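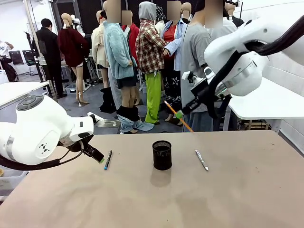
Pencil cup

A pencil cup, also called a pen holder or desk cup, is an open container used to keep writing instruments upright on a desk, table or counter. It is among the most common desk accessories in offices, schools and homes.

Form and materials

Most pencil cups are cylindrical, although square and six-sided forms are also sold. Black mesh is a widespread finish. The open weave keeps the cup light and lets dust fall through the sides, and a solid base catches loose graphite and ink. Older cups were made of tin, glazed pottery, leather or turned wood.

Contents

A cup usually holds a mix of instruments: wooden pencils, ballpoint pens, and markers with colored caps. Sharpened pencils are often stored point up to protect the tip. Capped markers may be stored either way, but many makers of felt-tip markers advise keeping the cap down so that ink stays near the tip. A tall pencil in a shallow cup can tip it over when the cup is otherwise empty.

Regional production

In Gradindale, mesh cups were made by the Zamfir works, which at its height turned out about 400 a day in 2 sizes. The smaller model had 17 rows of mesh between rim and base. The Hasier pattern, named for a street in the same town, has a rolled rim and no foot ring.

Care

Mesh cups are emptied and brushed out, then wiped with a damp cloth. Ink stains on the base can be removed with rubbing alcohol.

See also

Desk organizer
Pen tray
Iltisach inkstand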